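Was sich bei uns geändert hat, seit die Greifer mit am Tisch sind

Schon wieder April, und ich hab seit Ewigkeiten nichts mehr über die Arbeit geschrieben. Dabei fragt mich inzwischen jeder zweite in der Familie danach, meine Mutter am hartnäckigsten. Sie will wissen, ob ich denn bald noch gebraucht werde. Also gut, dann eben einmal ausführlich!

Für alle, die neu hier mitlesen: Ich arbeite bei Atero, wir machen Geschirrverleih und alles, was daran hängt. Also ausgeben, zurücknehmen, spülen, prüfen, sortieren, einpacken. Klingt langweilig, ist es manchmal auch, aber ich mag Geschirr einfach. Ich kenne unsere Teller besser als meine eigenen zu Hause (die übrigens alle vom Flohmarkt sind und kein bisschen zusammenpassen).

Früher lief das Sortieren komplett von Hand. Die Kisten kommen zurück, man nimmt jedes Teil raus, dreht es um, fährt mit dem Daumen am Rand entlang und stellt es auf den richtigen Stapel. Acht Stunden lang. Wer das ein paar Jahre gemacht hat, kennt das Ziehen im Unterarm. Ljubica Grgić hat mir in meiner ersten Woche gezeigt, wie man den Teller hält, damit das Handgelenk nicht so leidet, und dafür bin ich ihr bis heute dankbar.

Letztes Jahr hieß es dann, wir machen beim Projekt Amska mit. Menschen machen die Handgriffe mit Greifern vor, die sie in der Hand halten, die Kamera läuft mit, und aus den Aufnahmen soll eine Maschine lernen, wie man Geschirr anfasst. Zwei Leute aus unserer Schicht wurden dafür eingeteilt, Teodoro Calimlim und ich. Warum ausgerechnet ich, keine Ahnung, vermutlich hab ich in der Besprechung am lautesten gefragt.

Die ersten Tage waren furchtbar. Man hat plötzlich keine Finger mehr! Mit der Hand spürt man ja sofort, ob ein Teller rutscht, mit dem Greifer muss man hinschauen und sich langsam herantasten. Ich hab mich angestellt wie ein Kleinkind mit Besteck. Teodoro war natürlich nach einer halben Stunde schon ganz entspannt dabei, der Angeber.

Das Schwierigste sind flache Teller. Eine Schüssel kann man am Rand packen und gut ist, aber ein Teller liegt einfach da und bietet einem nichts an. Man muss von außen an den Rand, möglichst gerade, und dann mit Gefühl zudrücken.

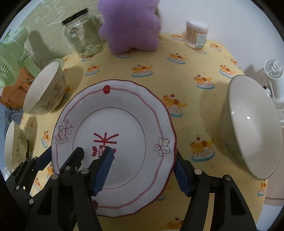
Dazu kommt, dass der Tisch nicht immer gleich aussehen soll. Mal ein anderes Tuch, mal anderes Geschirr, mal Krimskrams, der mit der Aufgabe gar nichts zu tun hat. Busisiwe Motaung, die das Ganze bei uns betreut, hat da ihre Freude dran. Ich fand das anfangs übertrieben, aber wenn ich an unsere Rückgabekisten denke - da liegt auch alles drin, von der Serviette bis zum Autoschlüssel. Eine Maschine, die nur mit aufgeräumten Tischen klarkommt, könnte bei uns keine halbe Schicht arbeiten.

So, und was macht das jetzt mit uns? Das ist ja eigentlich die Frage meiner Mutter.

Körperlich ist es erst mal eine Umstellung. Mein Unterarm zieht weniger, dafür merke ich abends die Schultern, weil man die Dinger ständig in der Luft hält. Wir haben ausgehandelt, dass nach 50 Minuten gewechselt wird, und das war bitter nötig. Am Anfang sollte man einfach durchmachen, bis das Pensum voll war. Da ist Mandla Maluleke vom Betriebsrat zum Glück sehr deutlich geworden.

Dann die Stimmung. Es gab richtig Ärger in der Pause, das will ich nicht verschweigen. Bheki Mabuza hat mir ins Gesicht gesagt, dass ich gerade meinen eigenen Nachfolger ausbilde, und zwar seinen gleich mit. Ich hab darauf keine schlaue Antwort gehabt. Ich hab zwei Nächte schlecht geschlafen und dann bin ich zu Mandla gegangen und hab gefragt, was eigentlich schriftlich festgehalten ist. Wenig war das. Inzwischen gibt es eine Vereinbarung: keine Kündigungen in der Sortierung wegen Amska, die Aufnahmen dürfen nicht benutzt werden, um unser Tempo zu vergleichen, und wer nicht mitmachen will, muss auch nicht. Befristet ist das Ganze leider trotzdem, auf zwei Jahre. Was danach kommt, weiß ich nicht, und die Geschäftsleitung sagt dazu viele Sätze, in denen nichts drinsteht.

Am Standort in Brakevville läuft es wohl ganz anders, da wurde die Packstraße von Vakulenko einfach hingestellt und die Leute durften sich danach neue Aufgaben suchen. Eine Kollegin von dort hat mir erzählt, dass sie jetzt hauptsächlich Störungen quittiert und sich zu Tode langweilt. Davor hab ich mehr Angst als vor der Kündigung, glaube ich. Ich will nicht den ganzen Tag neben etwas stehen und auf ein Lämpchen warten.

Was mir wirklich gefällt: Ich werde jetzt gefragt. Busisiwe kommt vorbei und will wissen, woran ich einen Haarriss erkenne, und dann erkläre ich ihr das mit dem Klang und dem Licht, und sie schreibt mit! Das hat in all den Jahren vorher keiner wissen wollen. Ljubica hat neulich eine ganze Frühschicht lang erklärt, warum man große Schüsseln nie direkt ineinander stellt, und ich glaube, sie hat es sehr genossen.

Bheki redet übrigens wieder mit mir. Er macht weiterhin nicht mit und das finde ich auch völlig in Ordnung. Nächsten Monat sollen Gläser drankommen, mit Stiel, und ich hab schon mal vorsichtig nachgefragt, wer den Bruch bezahlt. Wir jedenfalls nicht, das hab ich mir gleich von Mandla bestätigen lassen.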